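Início | Análises | Comparativos | Oficina | Contacto

Este site utiliza cookies próprios e de terceiros. Ao continuar a navegar aceita a nossa política de cookies. Aceitar | Configurar

Berbequim-aparafusador Fullotier Horine: oito meses depois, continuo por convencer

13 Sep 2023

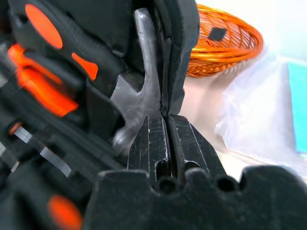

Comprei o Horine em janeiro, já de pé atrás. A Fullotier é daquelas marcas que aparecem de repente em todas as prateleiras, com um cartaz grande e um número ainda maior, e a minha experiência com números grandes em cartazes é fraca. Neste caso o número era 3000, as rotações por minuto em vazio, na segunda velocidade. Pedi emprestado um tacómetro ótico e medi com a bateria acabada de carregar: 2896. Não é um escândalo. Mas com metade da carga já desceu para 2091, e isso não vem escrito em lado nenhum da caixa.

Quem só monta móveis não vai dar por nada. Eu fui dar por isso a furar uma viga de castanho velho, com broca de dez, e a máquina foi amolecendo até parar três vezes no mesmo furo. A proteção eletrónica corta, espera-se um bocado, volta-se a carregar no gatilho. O manual chama a isto "gestão inteligente de esforço". Eu chamo-lhe falta de binário.

A bucha é a parte de que gostei mais, e mesmo assim com reservas. Aperta bem, não larga as brocas finas e não ganhou folga que se note. Já o anel do embraiador tem vinte e tal posições e eu, às cegas, não distingo a quinta da nona. Para parafusos pequenos em pinho acabo sempre por regular a olho e rematar à mão, como fazia com a máquina antiga.

O punho é grosso. Há quem goste. Para trabalhar acima da cabeça cansa depressa, e o peso todo em baixo, na bateria, puxa o pulso para trás. A luz acende quando se toca no gatilho, só que está montada por cima dele e faz sombra da própria bucha exatamente no sítio onde se quer furar. É um erro que as marcas repetem há anos.

Comparei-o com o Tosh do meu cunhado, que custa mais e faz menos publicidade. O Tosh é feio, faz mais barulho e o carregador parece saído de outra década. Furou a mesma viga sem parar. Também tem a vantagem de as escovas se trocarem com uma chave de fendas, enquanto o Horine, com motor sem escovas, vai inteiro para a assistência se alguma coisa falhar. Dizem-me que o sem escovas dura muito mais. Talvez. Oito meses não chegam para saber e desconfio de quem garante o contrário.

Quanto às baterias: vêm duas, e uma delas já aguenta visivelmente menos do que a outra. Escrevi para o apoio ao cliente e recebi uma resposta automática com o número 3088 e a promessa de contacto em dois dias úteis. Passaram três semanas. Voltei a escrever, mandaram-me o link do manual. As baterias da Zetarow, que na loja me juraram serem compatíveis, entram na calha mas não fazem o clique, e eu não vou furar tetos com uma bateria segura por fé.

A mala é boa, isso é. Fechos firmes, espaço para as duas baterias e para um jogo de brocas. As brocas incluídas é que não valem o lugar que ocupam: a de seis empenou no primeiro tijolo.

Para prateleiras, cortinados e um ou outro móvel, serve, desde que o apanhem em promoção. Ao preço normal não o comprava outra vez. Se tiverem madeira dura ou paredes antigas, peçam para experimentar antes, e experimentem com a bateria a meio.

Nota: 5,5 em 10

Receba as nossas análises por e-mail. Subscrever a newsletter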